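Home Products Home Safety Door and Window Alarms Support Contact

Hurkidley Door and Window Alarm Set for Families

The Hurkidley alarm set is intended for households with young children who have learned to open doors on their own. Each sensor sounds a chime or a continuous alarm when the door or window to which it is fitted is opened. The set works without a subscription, a telephone app or an internet connection, and it stores no information about the people in the home.

The standard set contains 4 sensors, 4 magnets, adhesive pads, mounting screws and one indoor receiver. Additional sensors may be ordered separately, and a single receiver accepts up to 17 of them. Sensors purchased with an earlier Hurkidley receiver may be paired with the current model.

Placement

Cullier recommends that the first sensors be assigned to exterior doors, followed by doors leading to a garage, basement or pool area. The sensor is fixed to the frame and the magnet to the moving part of the door, with a gap of no more than half an inch between them. Both parts should be mounted near the top of the door, out of a child's reach. Surfaces must be clean and dry before the adhesive pads are applied — painted wood may require the screws instead.
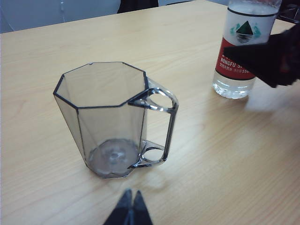
The receiver should be kept in a room where adults spend most of their time, such as the kitchen, and moved to the bedroom hallway at night if necessary. It has 6 volume levels and 7 chime tones, so that a different sound can be given to each of the most important doors. A bypass button on each sensor allows an adult to pass through without setting off the alarm. The sensor becomes active again once the door has been closed.

Batteries and Care

Each sensor uses two AAA batteries, which are not included. A red light on the sensor flashes when they need to be replaced. Every sensor should be tested monthly by opening the door and listening for the receiver from the farthest room in regular use. Sensors may be wiped with a dry cloth. Household cleaners should not be used.

Important Notice

The alarm set is an aid to supervision and does not replace it. It does not lock doors or windows, and it must not be used as the only protective measure near a pool or other open water.

Ordering and Returns

The set is available in white and in brown from the Cullier store in Ernville and by mail. Unused sets may be returned in their original packaging with proof of purchase. Schools and day care centers that require more than one receiver should contact the Ernville store before ordering — receivers placed close together must be set to separate channels.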